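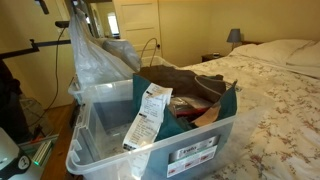

I had been at Werkska for two hours before I understood that the thing slowing everybody down was receipts. They curl. They slide under a sweater, or wrap themselves around a charger cord, and then a machine that can lift a winter coat without dropping a button just sort of hovers there, thinking.

Werkska sorts other people's stuff. When somebody moves into assisted living, or dies, or simply can't face the spare room anymore, the family calls and a crew comes out to the house with clear plastic bins. Everything gets sorted right there in the bedroom or the hall: keep, donate, recycle, ask. Since last winter a good part of that sorting has been done by an arm running software called Pramanik, and I wanted to know what that was like for the people who used to do all of it by hand.

"My back likes it," said Jamila Biswas. She has been on the crew for 10 years and she told me this while kneeling on a stranger's carpet, so take it how you want.

Jamila's day used to be bending. Now it's mostly deciding. The arm pulls out the easy things (towels, tote bags, anything soft and big) and whatever it isn't sure about goes in the ask pile, which is hers. On the job I watched, in a house out past Polport, the ask pile was old letters, a key, and a baby sock. She liked that part. She also said it wears her out in a new way, because the easy stuff was when she used to rest her brain.

Rizwan Sivakumar runs the schedule, and he's the enthusiast – he keeps a log and will read it to you! The best week so far was 1,277 items with only 40 sent back for a second look. He says no one has been let go, and the crew backs him up on that. But two people who left in the spring weren't replaced, and Kamrul Kanagaratnam, who drives the van, brought that up before I could ask.

"We used to be four in a house," he said. "You'd talk. Now it's two of us and we talk about cables."

Pay is the other sore spot. The crew got a raise when the arm came, but they also have to set it up, and for the first month setup time wasn't on the clock. Lutfa Siddiqui pushed until it was. She's the newest hire and the fastest at setup, and she has started training crews at a second branch, a job that didn't exist a year ago.

As for the receipts, those still go to a person. Lutfa flattens them on her knee and reads every one.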